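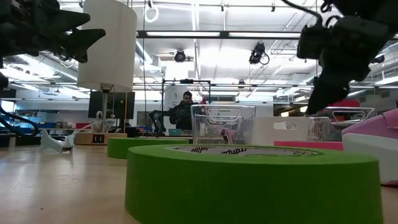
4. Results: Where Shared Items Are Put Away

4.1 Overview of the put-away record

The inventory taken at the start of the study listed 1035 items across the three workrooms at Sornow, Gaber and Clolance. Each item was given a home container under the Pundeo scheme described in Section 2, and each later return of an item to storage was logged as one put-away event. The full record holds 2993 such events. Of these, 697 ended with the item in a container other than its assigned home, or on an open surface next to it. These are called displaced returns in what follows.

Displaced returns were found in every item class. They were most common among consumables that are used in small amounts and kept for a long time, such as tape, cord and labels. A hand tool is generally picked up, used and put back within one task. A roll of tape stays on the table through several tasks and is handled by several people, and by the end of the day it is no longer clear who is expected to put it away. Interview answers at all sites support this reading. Participants were able to name the home container for a hand tool without difficulty, while for tape the usual answer was "one of the bins."

The rest of this section takes up three matters in turn: the type of container, the wording of the label, and the table surface as a place of storage in its own right. Section 4.5 deals with a small group of items that fit none of the containers on hand.

4.2 Clear and opaque containers

All three workrooms used a mix of clear and opaque bins. The two kinds were often kept side by side, as in Figure 3, where a clear bin and a white opaque bin stand together on the worktable, each with a cutout handle in its front wall. Because the bins were bought over a period of years and from more than one supplier, their shapes are similar without being the same. No site had set a rule for which kind should hold which items before the study began.

It was expected that clear bins would lead to fewer displaced returns. A person with an item in hand can look through the wall of a clear bin, see like items inside, and decide at once. This held at Gaber, where the bins are kept on shelves at eye level with a plain wall behind them. At Sornow and Clolance the difference between the two kinds was small, and at Clolance it ran slightly the other way in the month of May.

Two explanations can be offered. The first concerns what is seen through a clear wall. When a clear bin stands on an open table, its sides show whatever is on the far side of it, somewhat distorted, together with anything inside. Participants at Clolance reported that they had taken a colored object behind a bin to be one of its contents, and one had put a spool away on that basis. The same bin set against a plain wall gives no such false reading. The benefit of a clear container therefore depends on what stands behind it, a point that storage guides seldom raise.

The second explanation concerns fullness. A clear bin that looked full was passed over even when there was room in it, and the item was left beside it. Opaque bins were opened or reached into more readily, since their state could not be judged from a distance. This behavior was noted by the observers at two sites and was later confirmed in the interviews.
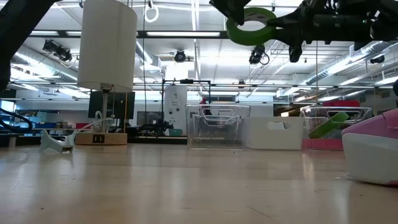

4.3 Label wording

Labels were sorted into two groups. Narrow labels name a class of item, for example "Tape" or "Charging cables." Broad labels name a use or a general category, for example "Equipment," "Supplies" or "Misc." Both groups were found at each site. The small printed label on the clear bin in Figure 3 belongs to the second group.

Bins with broad labels received more displaced returns than bins with narrow labels. Few of these items were plainly wrong for the label they ended up under. A roll of tape placed in a bin marked "Supplies" is in a reasonable place by any ordinary reading of the word, and the person who put it there would have been surprised to learn that the record showed an error. The trouble appeared later, when another person looked for the tape, went first to the bin assigned to it, and did not find it. Broad labels moved the cost of the decision from the person putting the item away to the person who next needed it.

Narrow labels carried a cost of their own. Where every bin had a narrow label, items without a matching label were left out on the table. Santino Valdebenito, who led the fieldwork at Sornow, observed that participants in this situation would read each label in the row from left to right, sometimes twice, before setting the item down in front of the bins. The act was careful, and the result was still a displaced return. A single broad container at the end of a row of narrow ones reduced this pattern at Sornow, provided that it was emptied on a fixed schedule. Where it was not emptied, it became the largest store of misplaced items in the room.

Label size was also recorded. Small labels on clear walls were hard to read from a standing position, above all under bright overhead light, and several participants did not know that the bins they used daily were labeled at all. Labels with a solid white backing were read correctly more often than letters printed straight onto clear plastic. The number of bins of each type was too small to support a firm statement on this point, and it is reported here as an observation only.

4.4 The worktable as storage

In all three rooms the worktable served as a place of storage, although no site described it that way. Bins intended for shelves had been moved onto the table for convenience and had stayed there. Once a row of bins is standing on a table, the surface in front of it takes on the role of an outer shelf. Rolls of tape are laid flat, cords are left coiled at the foot of a lamp, and small stands are set down on their sides to be dealt with later.

The observers were asked to judge whether each item on a table was in use, waiting, or stored. Agreement was high for items in use and poor for the other two. A roll of tape lying on the wood a short reach from its bin could be waiting for the next task or could have been there since March. The participants themselves were no more certain than the observers, and in several cases the two people who shared a table gave different answers about the same roll.

Large rolls raised a particular question. A wide roll takes up a good part of a bin and prevents smaller items from lying flat beneath it. Participants at Gaber had solved this by keeping the large roll of each color on the table and the small ones in the bin. The arrangement worked well in daily use, and the large rolls were rarely lost. It was nonetheless counted as displacement under the scheme, which assigns all tape to one container whatever the size of the roll. We take this as a weakness of the scheme. In the revised version the table may be named as the home of an item, as long as a fixed position on it is marked.

Marking was tried at Gaber with an outline in colored tape on the tabletop. The outline was respected for the items it was made for, and it also kept other items from being set down in the same spot. At Clolance the glossy finish of the table made staff reluctant to apply anything adhesive to it, and a shallow tray was used in place of the outline. Both forms were still in place at the last visit.

4.5 Items without a suitable container

A small group of items could not be put into any bin. Lamps, stands with splayed legs, and molded parts of uneven shape were the main cases. These items moved about the table as space was needed and were seldom found in the same place on two visits. When asked, participants did not regard them as untidy, and they were left out of the verbal accounts people gave of what was on their table. A lamp was treated as part of the furniture. A phone or tablet holder was treated in the same way when it stood upright, and as clutter when it lay on its side.

The Pundeo scheme makes no provision for such items. For the purposes of the record they were given the nearest table edge as a home position, and a return to any point along that edge was accepted as correct. This choice lowers the count of displaced returns, and readers comparing the present results with those from other workrooms should take it into account. The effect of a stricter rule is examined in Section 5, together with the differences between sites in how often the tables were cleared.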